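Alltagsdinge und ihre Ordnung -- Skript zur 5. Sitzung

Thema: Decken und Abräumen

Zur Lektüre: Bramwell, Howard, Der gedeckte Tisch, Kap. 2 (Kopie liegt im Ordner Garncombe). Bitte mit Vorsicht lesen. Bramwell behauptet, jeder Haushalt folge beim Abräumen einer festen Reihenfolge: erst Geschirr, dann Behälter, zuletzt das Tischtuch. Belegt wird das mit 16 Haushalten, alle aus derselben Siedlung. Ob man daraus eine Regel machen darf, bezweifle ich.

Begriffe
Trinkgefäß: Becher, Tasse, Glas. Behälter: Dose, zylindrische Verpackung mit Etikett. Die Trennung klingt sauber, hält aber nicht lange. Wer aus der Dose trinkt, hat beides in der Hand. Bramwell löst das in einer Fußnote, die mehr Fragen aufwirft als der Haupttext.

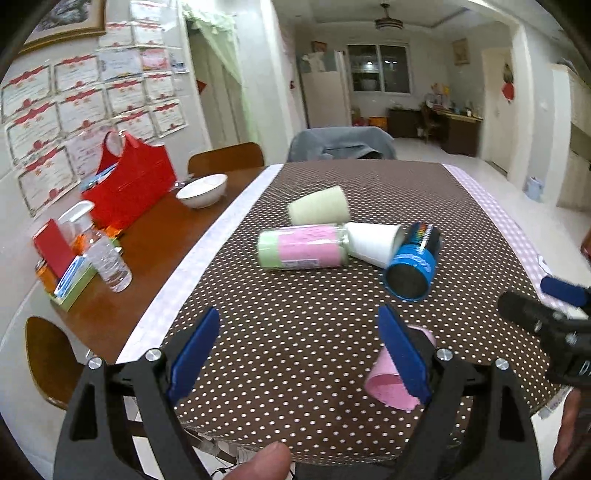 Auch mit dem Wort »umgefallen« sollte man sparsam sein. Ein Becher, der auf der Seite liegt, kann gekippt, hingelegt oder gerollt sein. Dem liegenden Becher sieht man das nicht an, und trotzdem steht in fast jedem Protokoll aus dem Juli »umgeworfen«. Zulässig ist: »liegt auf der Seite, Öffnung nach links«. Mehr nicht.

Zum Tischtuch: Die ältere Literatur sieht darin eine Grenze, die den Essbereich markiert. Schön gesagt -- aber was ist mit dem Stück Holz, das daneben frei bleibt? Gehört es noch dazu? Dazu findet man bei Bramwell auf S. 72 einen einzigen Satz.

Aufgabe bis zur nächsten Sitzung: einen Tisch zu Hause beschreiben, höchstens eine Seite, ohne Deutung. Abgabe auf Papier.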